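From the Tuesday-less Study Group

We have reached Jonah, and I should like it recorded that we reached it on purpose. Those of you who were with us for Leviticus will know that this has not always been the case.

The plan for September was simple. Four chapters, four weeks, home by nine. Then Angharad Samuel asked why Jonah bothered to pay his fare, and that was the first evening gone. It is a fair question. The text says he went down to Joppa, found a ship going to Tarshish and paid for his passage, and it seems to want us to notice. Here is a man running away from the maker of heaven and earth, and he has the exact money ready. Lanying Shi thought it was the most respectable act of disobedience in the whole Bible. I have thought of it every time I've bought a train ticket since.

The sailors come out of chapter one rather well. They pray, they row, they ask sensible questions, and they only throw him overboard when he has told them to and they have apologised to God in advance. Jonah sleeps through most of it. Vlastimil Vávra, who spent 11 years on cargo ships, says he has sailed with several Jonahs and that rowing for land in a storm is a terrible idea, but that he would have done it too.

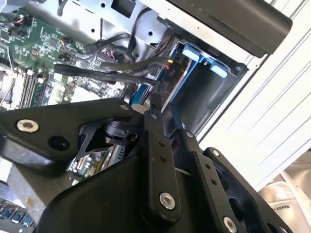
Chapter two we read aloud and more or less left alone. It is a psalm, and a good one, and it is prayed from inside a fish. We did not discuss what sort of fish. I had set aside half an hour for that argument and was a little hurt when it didn't come.

Where we got properly stuck was the end. Nineveh repents, down to the cattle in sackcloth, and the prophet is furious. He has preached one sentence, with no jokes and no second point, and the entire city has listened. Most preachers would dine out on it for life. Jonah goes and sits on a hill and sulks, and then a worm eats his plant and he sulks about that as well. Khrystyna Bondarchuk asked us, quite mildly, who we would be annoyed to see forgiven. There was a long pause and a great deal of interest in the biscuits.

We haven't answered that one. Nor does the book, which stops on God's question about the people of Nineveh "and also much cattle", and never tells us what Jonah said back. We are giving it one more evening.

After that it's Ruth, at half past seven in the upstairs room as usual. Please read all of it beforehand, it takes less time than the washing-up. Sirkka Tikkanen has the spare Bibles, and would like back the two that went out during Leviticus.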